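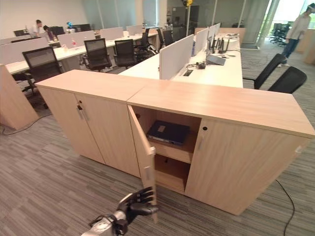
**Teleoperated demonstration** is a method of teaching a robot a task in which a human operator drives the machine through the motion while joint positions and camera images are recorded. The recordings are later used to train a control policy. Cabinet doors are a common subject, as the hand must follow an arc set by the hinge. A door standing wide open, with the fingers extended beside its lower outer edge, can be worked from the panel edge and does not require a grasp on the narrow vertical handle.

## Recording

In the procedure published by Skadotix, a demonstration begins when the operator releases the pause control and ends when the arm returns to its rest position. Each one is stored as a separate episode. The Tullasmont data set contains 2,000 episodes of door and drawer tasks, of which 104 were withheld for testing.

Episodes are usually recorded in furnished rooms. Mylene Maglaya compared policies trained on office recordings with policies trained against a plain backdrop and found that the latter failed more often when chairs or desks were in view.

## Kinesthetic teaching

In kinesthetic teaching the operator holds the arm and moves it directly. The method needs no remote equipment and gives the operator a direct sense of contact force. Its main drawback is that the operator's own hands and body may appear in the camera images. It is also difficult to apply to hands with many joints, where several fingers have to be placed at once.

## Known problems

Delay between operator and arm leads to overshoot near contact. Divina Aquino described a correction in which arm speed is reduced close to a surface; it was first used on the Bastavside controller. Operators also differ in habit, and a policy trained on mixed recordings may hesitate between two approaches to the same door.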